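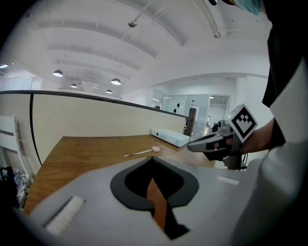
The timestamps were the problem. Writing it down now before I forget how I got there, because I will forget, and then I'll be searching my own blog in a year like last time.

Quick background for the three of you who read this. We record demos with hand-held grippers, one per hand, fisheye on each, and a cube tag on top so each gripper can find the other one in its own view. The tracker gives you a pose per gripper. The tag gives you the relative pose. If all is well those two agree. Mine did not agree. Not by a lot when holding still, but the second a hand moved fast the left gripper thought the right one was somewhere off in the next room.

Things I blamed, in order:

Calibration. Redid it. Twice. Fisheye model, all the distortion terms, slow sweep to the corners of the view where it matters. Reprojection error looked great. No change in the drift. So that was an afternoon.

The tag size in the config. I've had this one before – somebody prints a new tag, border gets included in the measurment or doesn't, and everything is scaled wrong. Measured it. Fine. Config was right for once.

The tracker itself. Offices are kind of a bad place for visual tracking if you think about it. Blank partitions, white ceiling, glass walls with reflections that slide around when you walk. I was all ready to write a rant about glass. Checked the feature counts and they were OK, plenty of stuff up in the ceiling to lock onto, beams and lamps. Rant cancelled.

Then finally plotted the error against hand speed instead of against time. Should have done that first. Straight line. Pretty much a ruler. If your position error grows linearly with velocity you don't have a geometry problem, you have a clock problem, and the slope of the line IS the delay. I know this. I have told other people this.

The two streams were off by 2 frames. One camera stamps at start of exposure, the other side was getting stamped when the packet showed up in the logger. Same code path on paper. In practice Odatura (our logging thing, don't ask about the name) had a fallback that kicks in when the hardware stamp is missing, and it falls back silently. No warning, nothing in the header. It just uses arrival time and carries on being cheerful.

So the fix list:

- fallback now fails loudly. Recording stops. Annoying, but I'd rather redo a take than throw out a whole day
- stamp source gets written per stream into the header
- offset estimation runs after every session, not only when I get suspicious

For the offset estimation I went dumb on purpose. Take angular speed from each gripper's IMU, take angular speed from the tag track, slide one over the other, pick the peak of the correlation. That's it. I tried a fancier thing first where the offset was a variable in the big optimization with everything else, and it works, but it happily soaks up other errors and you end up with an offset that is really half a bad extrinsic. Dumb version tells me one number and I can look at the plot and believe it.

One catch. You need real rotation in the data. If the demo is mostly slow and flat, like pulling a tape measure across a desk, the correlation peak is a big soft hill and you can't say where the top is. So now every take starts with a wrist shake. Few seconds, both hands, tags facing each other. Feels silly. Works though.

Reran the old takes too. 200 of them sitting on disk. Most came back usable after shifting, 19 had not enough rotation anywhere to get a peak I trust, so those are out. Could probaly rescue a few by hand. Not going to.

The other thing that got better for free was the gripper width. We read the jaw opening from the camera and the relative pose from the tags, and the policy trains on both together, and of course if one is late then the training data says the fingers close before the hand arrives. I'd been seeing exactly that on the arm. Closing early, bumping the object, very confident about it. I had blamed the planner and put a delay in the controller to cover it up. That delay is still in there. Have to take it out before the next training run or it'll now be wrong in the other direction, which, yes, put a sticky note on it.

Still open:

Occlusion. When a forearm gets in front of the tag we lose it and the relative pose just holds the last value. Should at least be marked as stale. Hondcombe branch has half of this done, needs the merge.

Rolling shutter. Ignoring it. The residual after the shift is small enough that I can't tell it from noise and I'm not opening that box this week.

Viewer. Plusirmont still draws both trajectories in the same color. Every time. I fix it locally and then pull and it's gone again. Going to commit it tonight if I remember.

Script is going in the tools folder under sync, with the plot turned on by default. Leave the plot on please.

5 min read
Posted September 15, 2022
2 comments
Share

Related posts
Fisheye calibration, the short version
Why my tag poses flip (and the ugly fix)
Kiiskinen notes: replanning when the target moves
Naming your coordinate frames so you don't cry later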